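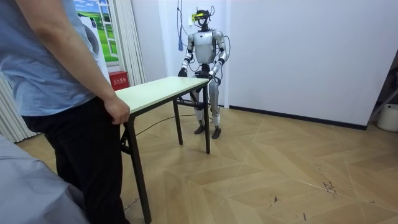
Section 4: First set-up of the Vasdale room dehumidifier

Read this section before you plug anything in. It was written for the Umeck letting flats and revised in March 2022, after a winter of using the machine and finding that the maker's leaflet promises rather more than it delivers.

4.1 Choosing a spot

1. Stand the unit upright and leave it for 60 minutes before switching on. The leaflet says this can be skipped. Don't skip it.
2. Keep 32 cm clear on the grille side. The drawings show the unit tucked into a corner, where it mostly dries the corner.
3. Shut the windows and the outside door. Inner doors may stay open, though we doubt the claim that one unit will look after a whole flat.

Note: "whisper quiet" is the maker's phrase. Light sleepers should use the timer.
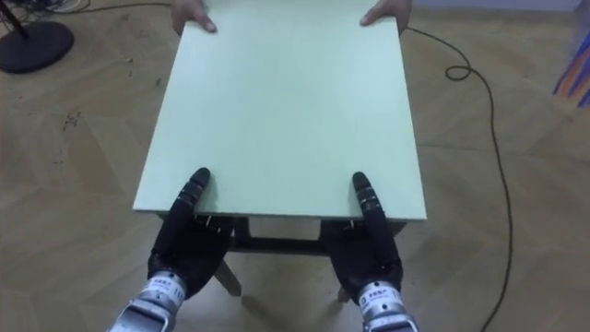
4.2 Setting the level

4. Turn the dial to 57. The "Smart" setting is meant to choose a level for you. In our flats it chose to run all night.
5. Press and hold the fan button until the green light stays on. If it blinks, the tank is not seated. Take it out and push it back in firmly.
6. Leave the unit alone for a full day before changing anything. The reading on the front jumps about, and a cheap dial gauge on the far wall is a better guide.

Caution: do not run the unit from an extension lead that is still wound up. Do not hang washing over the grille, whatever the picture on the box suggests.

4.3 Emptying and the drain hose

7. Switch off, wait for the fan to stop, then slide the tank out with both hands. It is heavier than it looks — carry it level.
8. If you fit the Grevevlow hose, it must slope downwards all the way. The packet calls it "self-draining", by which it means gravity.

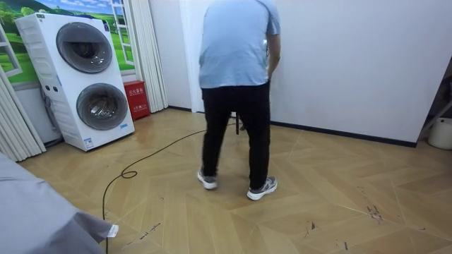

9. Check the joint after the first hour. Any drip means the washer is in back to front.

Note: the Tănase scented filter fits the slot but is sold separately. We noticed no difference in damp or in smell, and have stopped buying it.

4.4 Fault codes

E2: tank full or missing.
E5: room too cold. Warm the room and try again.
894: not listed in the leaflet. Unplug the unit, wait, and restart. If the code comes back in September or later in the heating season, report it to the office and do not open the casing.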